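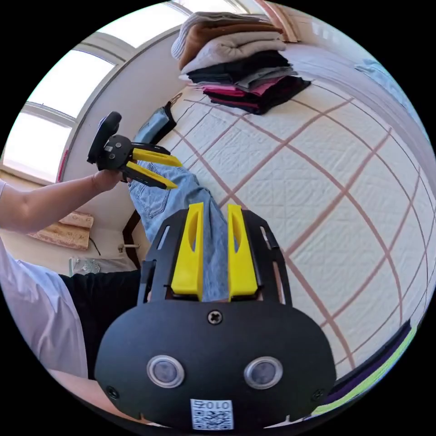 2 min read

Cesum Operator Forum > Faults and Safety > Gripper finger fails to release (unit 010)

zzaki_ops
Posted Mon 16 October
I am reporting a fault on hand-held unit 010. While jeans were being folded on a bed, the left yellow finger remained closed after the trigger was released. The operator's thumb was pinched between the handle and the linkage. First aid was given and no further treatment was required. The unit has been withdrawn. Its log shows 1249 cycles since the last service. Please advise whether other sites have seen this.
Zineb Zaki, Fodimcombe site

drikow_bench
We recorded the same fault in July, at 731 cycles. Lint had collected in the slide. We recommend cleaning the slide after every 15 garments.

shawky_line2
I must disagree with the previous reply. Our units handle denim daily and are cleaned weekly without difficulty. A weak return spring should be ruled out first. Was the spring measured?

zzaki_ops
It was not. The slide did contain some blue fiber, but a small amount.

drikow_bench
A small amount was sufficient in our case. The spring was within limits.

k_elkhatib (moderator)
Both causes remain open. Until the inspection is complete, sites are asked to keep thumbs clear of the linkage and to stop work if either finger is slow to open. Please do not open the housing, as doing so will void the inspection. Unit 010 should be returned under case 163.
Khadija El Khatib, Equipment Safety

shawky_line2
Understood. I would still ask that the spring measurement be posted in this thread.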